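Chapter 4
Surfaces and Working Heights

Most of the work done in a building is done at a surface. People write, prepare food, sort post and mend things on tables, benches and counters, and the height of that surface decides how they stand or sit for much of the day. This chapter deals with how such heights are chosen, measured and recorded on drawings.

The chapter draws on a survey of workplaces in Bristdale, led by Lina Azar, in which 142 benches and tables were measured. Few matched the heights shown on the original plans. Floors had been relaid, legs had been shortened and mats had been added - often with no note made of the change.
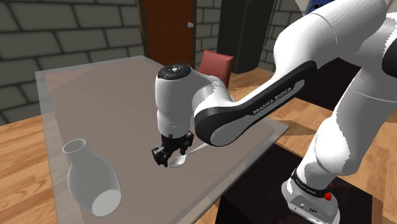
Figure 4.1 A rectangular grey table beside a robotic arm (computer rendering).

Two terms are used throughout. The working height is the distance from the finished floor to the point at which the hands do their task. The surface height is the distance from the finished floor to the top of the table or bench. A person kneading dough works above the surface; a person washing pans works below the rim of the sink. All heights are given in millimetres, so that a counter is marked 948 and a low bench 400.

Section 4.1 explains how to take measurements on an uneven floor. Section 4.2 turns to seated work, using the Zarkport library as its main case.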